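Uvstead Packaging Support
Ticket 523
Subject: Box blanks for the Clovudel carton do not close squarely
Status: Resolved
Raised by: Hooman Ahmadpour
Assigned to: Oluf Blöndal

Summary of fault
The customer reports that cartons made up from the November delivery stand out of square. The tabs on the long side enter their slots only under pressure, and the lid flap overlaps the front panel by 4 mm. Of the 29 cartons made up so far, 3 have torn at a slot.

Initial checks
The customer was asked to confirm the item code on the bundle label and to lay the blanks out flat, unfolded and side by side, before any further assembly. The code was confirmed as correct. The customer was also asked to compare the position of the slots and round holes with the drawing supplied with the order. 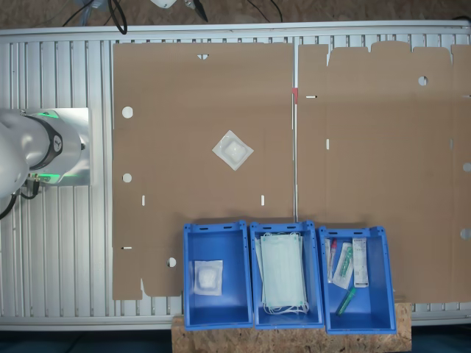 Hooman Ahmadpour replied that the slots agreed with the drawing when measured on the flat sheet, and that the trouble began only at the second fold. He asked whether the folding order on the instruction sheet had been changed, as his colleagues were still working from the copy issued with the previous order.

Finding
The folding order was revised for this version of the carton. The earlier sheet directs the user to fold the long side first. On the present blank the end flaps must be folded before the long side, and the tabs entered last. The instruction sheet enclosed with the delivery was the superseded one. This was an error in our dispatch office at Vostel.

Action taken
The current sheet was sent to the customer at 14:20. He was advised to crease each line fully against a straight edge before making up the carton, and to set aside any blank already folded in the wrong order. Replacements for the torn cartons will be sent free of charge.

Outcome
The customer reports that cartons made up to the revised order close squarely. Remaining stock of the old sheet at Vostel has been withdrawn. Ticket closed by O. Blöndal.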